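## 4. Setting up a place for the wash

Before you run your first load in the Posau, it pays to give a few minutes to the floor around it. Most of the calls we get at Trostbridge are about clothes that went astray on the way to the drum, and very few are about the machine itself!

1. Put a chair beside the appliance, leaving room for you to stand in front. A light plastic one is ideal, as it wipes clean and moves easily when you want to sweep.

2. Set the laundry basket in front of the chair, close enough to reach while seated. One with openings in the sides lets damp things breathe a little. Start with just a couple of garments, as we did with the teal shirt and the black garment, and leave the big pile for later.

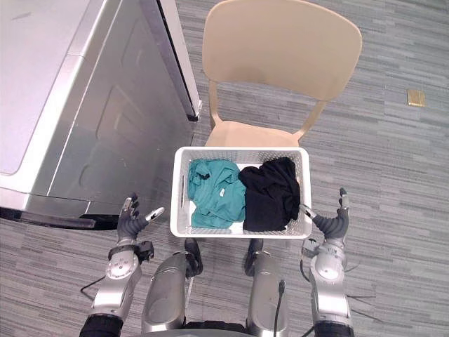 3. Go through each piece before it goes in. Turn out pockets, fasten buttons, and read the care label (the small white one is easy to miss in a crumpled shirt, so do shake it open first).

4. Keep dark fabrics apart for the first 4 washes. They can shed more dye than you'd expect, and black is the usual culprit.

> **Note:** Ribbed or thick black cloth holds lint in its creases. Smooth it out with your palm and brush it along the ribs. 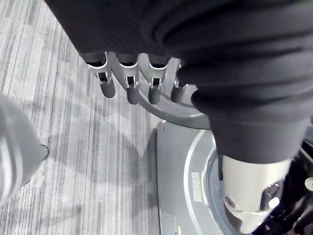

A soft clothes brush does this nicely, and so does a strip of tape wound around your fingers, sticky side out. Go gently, and stop if the fabric begins to pull.

> **Caution:** Never leave a full basket on the chair overnight. A light chair can tip, and damp clothes left in a heap soon smell musty.

5. Load the drum loosely, close the door, and wait 15 seconds before you choose a program.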